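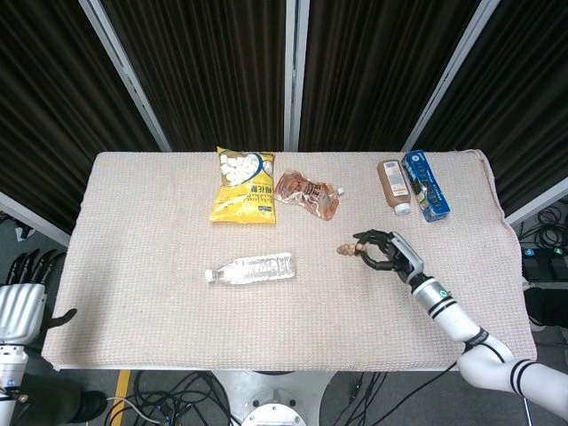
Vorräte sortieren: Erst alles auf den Tisch

Von der Redaktion Haushalt, Februar

Wer einen Vorratsschrank aufräumt, fängt meist im Schrank an und schiebt die Packungen von links nach rechts. Schneller geht es auf einem freien Tisch mit einem Handtuch darauf. Ein helles Waffelstricktuch genügt. Die Flaschen rollen darauf weniger leicht, und Krümel lassen sich später mit dem Tuch ausschütteln.

Wir haben es an einem Samstag in unserer Testküche in Drornitz ausprobiert, Fach für Fach. Zuerst kamen die Sachen an die Reihe, die sich schlecht stapeln lassen: eine gelbe Tüte Marshmallows mit koreanischer Aufschrift, ein durchsichtiger Beutel mit Schraubverschluss und braunem Inhalt, eine braune Plastikflasche, eine blaue Schachtel.

Beutel brauchen Halt

Ausgießbeutel knicken im Regal ein und rutschen hinter die Dosen. Am besten stehen sie in einer schmalen Box, Verschluss nach oben. Wir haben dafür den Einsatz Skustby genommen, der in Schränke ab 30 Zentimeter Tiefe passt. Angebrochene Beutel gehören in den Kühlschrank, wenn es auf der Packung so steht.

Süßes wie Marshmallows zieht nach dem Öffnen schnell an oder wird hart. Die Tüte einmal umschlagen, mit einer Klammer schließen und dunkel lagern - bei uns hielt der Inhalt so etwa 10 Tage, ohne zäh zu werden.

Flaschen und Schachteln

Flaschen kommen nach unten, am besten in eine Wanne mit Rand. Tropft eine, muss nur die Wanne gespült werden. Schachteln dürfen aufrecht stehen wie Bücher, mit der bedruckten Schmalseite nach vorn. Bei Packungen in einer fremden Sprache hilft ein Streifen Kreppband mit Inhalt und Haltbarkeit. Der Stift von Telero schreibt auch auf Folie, verwischt aber in den ersten zwei Minuten.

Für einen Schrank mit vier Fächern haben wir einen Vormittag gebraucht, das Auswischen eingerechnet. Die Drehteller von Ferraro blieben am Ende übrig. Sie nehmen in den Ecken zu viel Platz weg.

Diese Website verwendet Cookies. Einstellungen ändern
Kontakt | Impressum | © Redaktion Haushalt | Nach oben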